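Condensate dripping from proofer ceiling after switching to mist humidification

Posted by zellanwood_bakery, 18/11/2025

We run a tray proofer for soft rolls and small batards. In July the steam lance was replaced with a fine-mist nozzle bar, supplied and fitted by Feltcombe. Dough skinning has gone, but we now get droplets on the ceiling panels near the infeed, and some of them land on the top row. The finished rolls show pale blisters where that happens.
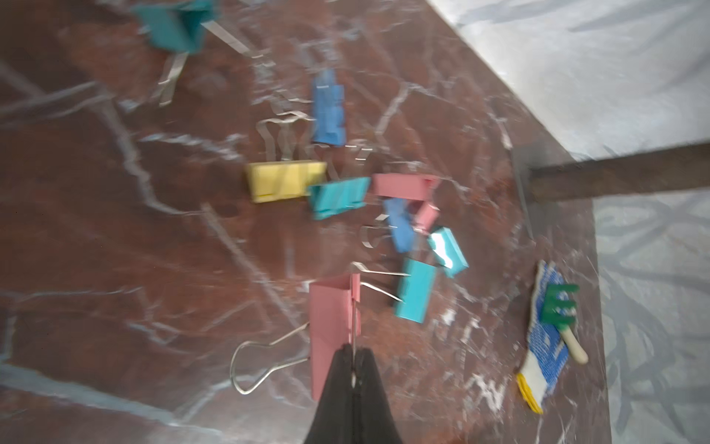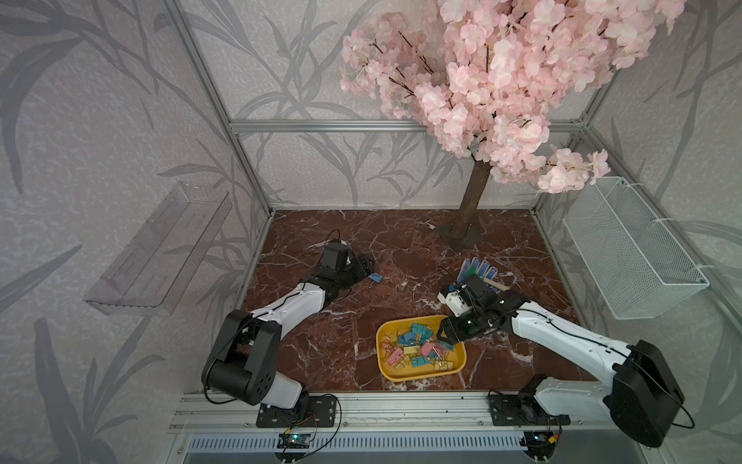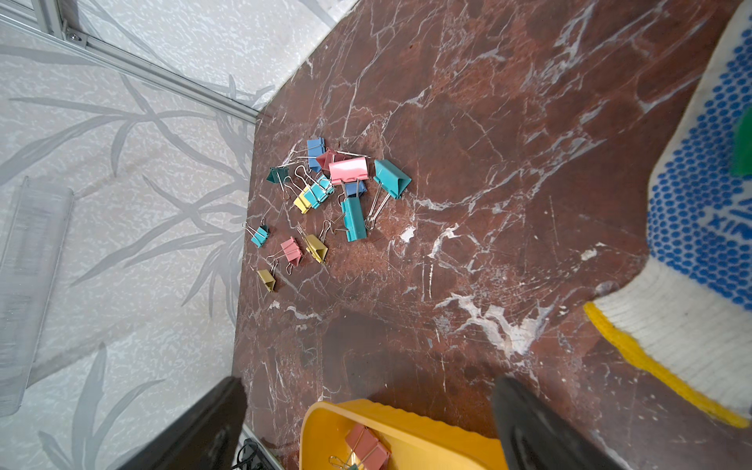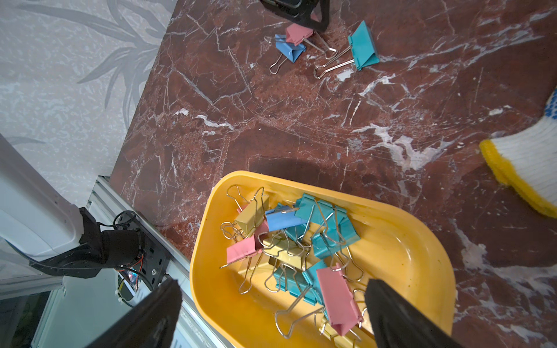
The nozzle bar has 16 nozzles. Supply water is softened but not demineralized. The controller holds the humidity setpoint according to its own display, and the sensor is a Zorkden capacitive type mounted on the rear wall, halfway up. The panels are insulated stainless. The dripping is worst in the first hour of a shift and mostly stops by mid-morning. Lowering the setpoint reduces it, but then the skinning comes back on the batards. Is this a nozzle problem, an airflow problem or a control problem?

Hernán Chávez

Start with panel temperature. Water condenses on any surface that is below the dew point of the chamber air, and your description (bad in the first hour, fine later) fits a cold ceiling. Steam brought heat in with it and warmed the panels. Mist does the opposite: the droplets take heat from the air as they evaporate.

Measure the ceiling near the infeed at startup with a contact probe. An infrared gun reads badly on bare stainless unless you put matte tape on the spot first. If the ceiling is below dew point, preheat the empty chamber with the circulation fan on and the mist locked out until the panels come up to temperature. On our line that takes 19 minutes. Yours will differ.

Then check the infeed door. Room air coming in at that end cools the panels locally, and the sensor on the rear wall will not see it. A strip curtain is cheap. Moving the sensor toward the infeed is the next step, at the height of the middle trays – keep it out of the direct spray or it will read saturated.

If the dripping continues with warm panels, look at the nozzles. Pull each one and compare the spray pattern. A partly scaled orifice throws large droplets that hit the ceiling before they evaporate. Softened water still leaves solids behind. We went to reverse osmosis water and now clean the nozzles every 1,000 operating hours.

munoz_line2

Had the same on a Muñoz cabinet. Turned out 5 nozzles were aimed too high after cleaning. Check the angle before you buy anything.

crumb_and_crust

Just wipe the ceiling down before each batch. Works for us, but we only have a small retarder-proofer.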